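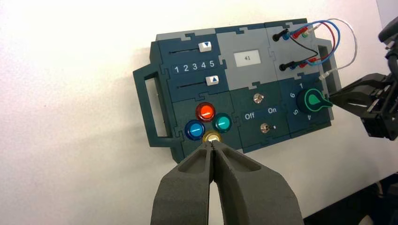

Slider panel and the small display, wall board.

Hurow Hands-On Room: FAQ

Where are you?
Second floor of the old Lindholm building, door next to the bike shop. Elevator is round the back, ring the bell if it's locked.

Do I need to book?
Weekends and school breaks, yes. Other times just turn up. Last entry 4:30 pm.

How long is a session?
92 minutes. Odd number, we know, it's what fits between the cleaning slots.

What ages?
Best for 4 to 10. Under 4s come in free but there are small peices in the marble corner so stay close.

How many kids at once?
Max 30. Parents don't count toward that.

Can I leave my child and come back?
No. One adult per family stays in the room.

Can kids touch the wall boards?
Yes please. Sliders, all of it. Just no pulling on the cables.

Something's broken, who do I tell?
Front desk, or email Ebbe Engebretsen. Say which wall it's on.

Food?
Snacks in the hallway only. Water bottles with a lid are fine inside. Husetti downstairs does soup and grilled cheese till 3.

Birthday parties?
Mornings only. Ask Teodor Ljungberg for dates, February is nearly full allready. Bring your own cake, we have plates.

Do 2025 passes still work?
Yes, until the visits on them run out. Lost the card? We can look you up by last name.

Socks?
Required. Spare pairs at the desk, no charge, put them in the bin after.

Parking?
34 spaces behind Stestach, free for two hours. Street parking is metered.

Refunds?
Up to the night before. After that we move you to another session.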